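Zaltton Prison Library Link: Spring Newsletter
April 22, 2022

The book trolleys are rolling again at Zaltton!

We've been itching to write this one. After a long stretch of slips pushed under doors and paperbacks handed out in sealed bags, the library at Zaltton is back to proper visits, wing by wing, with people standing at the shelves and picking things up and putting them back and arguing about which Western is the good one. It's noisy, it's a bit chaotic, and it is lovely to see.

For anyone new to this newsletter, Zaltton holds men on remand as well as men serving short sentences, so the population turns over very quickly. Somebody might be in for 7 days or for most of a year, and often they don't know which when they arrive. That makes running a library there quite different from running one in a long-stay prison. You can't plan a reading group over a winter. You can put a decent book in somebody's hands on their first full day, though, and that is where we have put nearly all our effort this year.

The first-night shelf

Everyone who comes through reception at Zaltton spends their first night on the induction wing. It's a hard night for most people. The telly may or may not work, the phone number list hasn't been approved yet, and sleep is not easy to come by. Since the shelf went up beside the induction desk, a new arrival can take one book straight to his cell with no form, no library card and no waiting. If he's moved to another wing the next morning, the book goes with him. If he's released, he can keep it.

The shelf has to be topped up constantly and we couldn't be happier about that. Thrillers go first, then true stories, then anything with a dragon on the cover. Puzzle books vanish within the hour. Short stories have been a surprise hit, and so have books about the sea. We also keep a small row of large-print titles and a row in other languages, mostly Polish, Romanian, Albanian and Arabic, and both of those need building up badly (see the wish list further down).

All told, 2,394 books have gone out from the induction wing in the past 12 months. We would love to reach 3,000 by the time the next newsletter is written, and with the way things are going it looks perfectly possible.

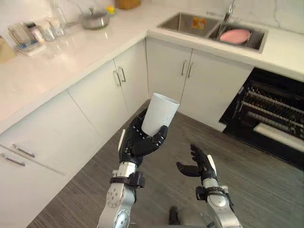 Can I send a book directly to someone held at Zaltton?
Books can be sent in if they are new and posted by a bookseller on the prison's approved list, with the man's full name and prison number on the label; second-hand copies should come to us for the library.

We get asked that more than anything else, so please do pass it on to families. A parcel without a prison number can sit in the post room for weeks, and on a remand wing that's often long enough for the person to have left. If you don't have the number yet, it's worth waiting for the first letter or phone call before ordering.

Reading aloud to the kids

The recording sessions are back too! Dads and grandads choose a picture book, have a practice run, and then record themselves reading it. We tidy up the sound, add a few effects if they're wanted (the farmyard noises are in high demand) and post the disc home along with a copy of the book, so the child can turn the pages while they listen.

Some of the men say they haven't read anything out loud since school, and a few have never done it at all. The practice run is there for exactly that. We sit down together, go through the tricky words, try out a voice for the bear, and start again as many times as anybody likes. There's no clock on it. One dad wrote to us after his release to say that the disc is still played every bedtime, even though he is now at home and quite able to do the bear in person. We have pinned that letter up in the office.

Because remand prisoners can be called to court at short notice, we've stopped booking these sessions weeks ahead. There is now a list on each wing, and whoever is in the building on the day gets a place. It has made a huge difference, and far fewer slots are going to waste.

A hello to Grudora

Regular readers will know that we've been talking to the library at Grudora for ages about swapping stock. It's finally happening. Grudora is a training prison where people stay much longer, and its readers have been through their own shelves several times over. Ours are barely in the building long enough to finish a chapter. So boxes of well-loved fiction are coming from them to us, and longer series and study guides are going the other way. The first exchange brought us a full run of sea stories, which should please the induction wing no end.

Ondden, who run the van service, have agreed to carry the boxes along with their usual deliveries. Thank you, Ondden! It has saved us a small fortune in postage.

The wish list

If you're having a clear-out, we would be very glad of any of these:

Large-print fiction of any kind
Dictionaries, English and bilingual
Crosswords, sudoku and word searches, unused please
Graphic novels
Easy readers written for adults
Poetry, especially collections with short pieces
Atlases less than ten years old

Paperbacks only, I'm afraid, and nothing spiral-bound, as the wire has to come out at the gate and the pages then go everywhere. Please check for old letters, bank cards and bus tickets tucked inside. Every book is searched before it goes in and a clean one gets through a good deal faster.

Our next sorting morning is in June, in the hall behind the visitors' centre, and there's always a pot of tea going. Come for an hour or stay until lunch. Wear something you don't mind getting dusty, and bring a marker pen if you've got one, as ours are nearly all dried up.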